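Risemeo 机まわり小物データセット README

はじめに

どうも、Risemeo の中の人です。机の上にある小物、つまりハサミとかペン立てとか、メモ帳とか、そういう「毎日さわっているのに名前を聞かれるとちょっと迷うもの」の写真とラベルを集めたのがこのデータセットです。もともとは自分の机が片づかなくて、何がどこに置いてあるのか記録しはじめたのがきっかけでした。気がついたら枚数が増えていて、せっかくなので人に渡せる形に整えた、というわけです。

この README は使い方の説明と、ラベルを付けるときに迷ったことのメモを兼ねています。メモのほうが長いです。すみません、文房具の話になると止まらないんです!

中身

写真は全部で 3,628 枚。撮影場所は 3 か所で、それぞれに名前を付けています。

Brendby:窓ぎわの木の机。明るい。植物がある。
Lockwood:壁に向いた白い机。引き出し付きで、細かいものはだいたいここ。
Kolley:食卓を兼ねた丸テーブル。文房具と調味料が混ざりがち。

名前に深い意味はありません。最初は「机1」「机2」と呼んでいたんですが、机を入れ替えたときに番号がずれて大混乱したので、もう二度とずれない固有の名前にしました。おすすめです。

フォルダ構成

photos/ 写真本体。場所ごとに分かれています
labels/ 写真1枚につきテキスト1つ
words/ 語彙リスト(日本語と英語)
notes/ 迷ったときの記録。読み物としてどうぞ
CHANGES.txt 変更履歴

写真とラベルは同じファイル名で対応しています。拡張子だけ違うので、スクリプトを書くのが苦手な人でも目で追えるはずです。

ラベルの書き方

1行に1つの物を書きます。順番は、物の名前、色、置き場所、状態、備考の 5 項目で、タブ区切りです。備考は空でもかまいません。たとえばこんな感じ。

ハサミ 赤 机の中央 閉 
ノート 青 机の右手前 開 ページに折り目
マグカップ 白 棚の上 立 取っ手が左

「状態」の欄は物によって使う言葉が変わります。ハサミとノートは開か閉、カップやびんは立か横、ペンは立か横か挿(ペン立てに入っている場合)。最初は全部の物に同じ言葉を使おうとして、「開いている鉛筆」という謎の行が生まれてしまい、あきらめました。

色は見た目の印象で、基本の色名だけを使います。水色は青、ベージュは茶、銀色はそのまま銀。黄緑だけは最後まで悩んで、結局は独立した色として残してあります。好みが出るところなので、気に入らない人は words/colors.txt を書き換えて一括置換してください。

迷いやすい物

ここからが本題みたいなものです。

ペン立てと小物入れ。筒形なら「ペン立て」、仕切りや段があれば「小物入れ」、どちらとも言えないものは「整理用品」にしています。網でできたものは備考に「メッシュ」と書きます。メッシュのやつは向こう側が透けて見えるので、中に入っている物を書くかどうかでかなり揉めました(自分の中で)。今のルールは、物の名前がはっきり言えるなら書く、影だけなら書かない、です。

ハサミの持ち手。ハサミの色は刃ではなく持ち手の色で書きます。刃はだいたい銀なので、刃の色を書いても見分けがつかないんですよね。持ち手が2色のものは、面積の広いほう。刃の向きは備考に「刃は左」のように書いておくと、あとで片づけの練習問題を作るときに便利です。

鉛筆とペン。消しゴムが付いていれば鉛筆で決まり。消しゴムのない側だけ見えているときは「筆記具」にします。無理に決めないのが長続きのコツかなと思っています。

スポンジとふきん。これが一番むずかしい! 四角くて黄色くて、ちょっと厚みがあって、机の真ん中に置いてある。スポンジかもしれないし、畳んだ布かもしれない。さわればすぐわかるのに、写真だと本当にわからないことがあります。そういうときは「掃除用品(不明)」と書いてください。以前は全部スポンジにしていたんですが、Narayanan Reddy さんから「角の広がり方が布っぽいのも混じっている」と指摘をもらって、90 枚を見直しました。目がいい人ってすごいです。

植木鉢。鉢と植物は分けずに「鉢植え」で1行。葉っぱの種類は書きません。書きたい気持ちはあるんですが、私に植物の知識がなさすぎました。

照明。卓上のランプは、台と傘をまとめて「ランプ」で1行です。台だけ見えているときも、傘だけ見えているときも同じ。ろくろで挽いたみたいな丸いふくらみが重なった台、いいですよね。ああいう飾りのある台は備考に「飾り台」と入れています。

映り込み。つやのある天板だと、物の色がぼんやり下に映ります。映り込みはラベルにしません。ただ、窓の光で天板が白く飛んでいる写真は、備考ではなく notes/light.txt にまとめてあります。明るさの調整をしたい人はそちらを見てください。

Brendby の写真について

3 か所のうちで、私がいちばん好きなのが Brendby です。つやつやした明るい色の木の天板に、窓から青白い光が入ってきて、なんでもない文房具がちょっとよく見えるんです。ガラスの向こうには淡い色の建物が見えます。逆光ぎみなので黒い物はほぼ影になりますが、それも込みで気に入っています。

黄色い持ち手のハサミは、この場所のラベルを説明するときにいつも例に使っています。下の写真だと、私が付けた行はこうです。

ハサミ 黄 机の中央より左 平置き 刃は左
掃除用品(不明) 黄 机の中央付近 平置き 四角い
整理用品 黒 机の左 立 メッシュ
ランプ 金属色 机の左奥 立 飾り台
鉛筆 橙 左端 斜め 消しゴムは赤みのあるピンク
鉢植え (色なし) 中央より右の奥 立

黄色がふたつあるので、色だけで探すと両方ひっかかります。名前と色を組み合わせて探してくださいね。「平置き」は開か閉かを決めにくいときに使う言葉で、ハサミにも使ってよいことにしています。

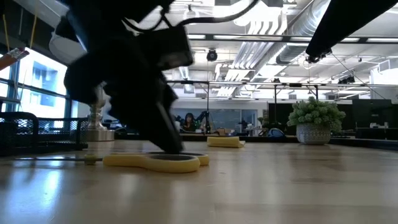 使い方のヒント

いちばん簡単なのは、labels/ の中を文字列で検索することです。「ハサミ」と「黄」で絞り込めば、黄色いハサミの出てくる写真が一覧になります。表計算ソフトにそのまま貼り付けても、タブ区切りなのできれいに列が分かれます。

日本語の語彙の練習に使ってくれている人もいて、これはうれしい誤算でした。「右手前」「左奥」みたいな位置の言い方は、教科書よりも自分の机で覚えるほうが早いと思います。words/places.txt に位置の言葉をまとめてあるので、よかったらどうぞ。

片づけの前と後を比べたい人は、photos/ の中の pair と付いたフォルダを見てください。同じ机を片づける前と後で撮ったものです。後のほうが散らかって見える組もありますが、そこはそっとしておいてください。

知っておいてほしいこと

場所が少ないので、背景はかなり似ています。机の種類をたくさん見たい用途には向きません。

夜の写真はほとんどありません。私が夜は寝ているからです。

ラベルは基本的に私ひとりで付けました。見直しはしていますが、疲れている日のものは位置の書き方が雑です。「右」としか書いていない行を見つけたら、ああ眠かったんだなと思ってください。直してくれたら泣いて喜びます。

小さい物(クリップ、消しゴムのかす、輪ゴムなど)は、書いてある写真と書いていない写真があります。個数を数える目的には使わないでください。

変更履歴

最初の公開:2021年1月15日
その次の更新(6月):スポンジとふきんの見直し、黄緑の追加、Kolley の重複写真を削除

細かい修正は CHANGES.txt に書いています。

連絡先と利用条件

個人の勉強でも仕事でも、自由に使ってもらってかまいません。再配布するときは、この README を一緒に付けてください。ラベルを直したときは、直した行だけをテキストで送ってもらえると取り込みやすいです。ファイル丸ごとだと、どこが変わったのか探すのに半日かかります(かかりました)。

新しい物の名前を足したいときは、words/ のリストにある書き方に合わせて、ひらがな、カタカナ、漢字のどれで書くかも決めて送ってください。「はさみ」と「ハサミ」が混ざっていた時期の写真がまだ少し残っているので、検索するときは両方試してもらえると助かります。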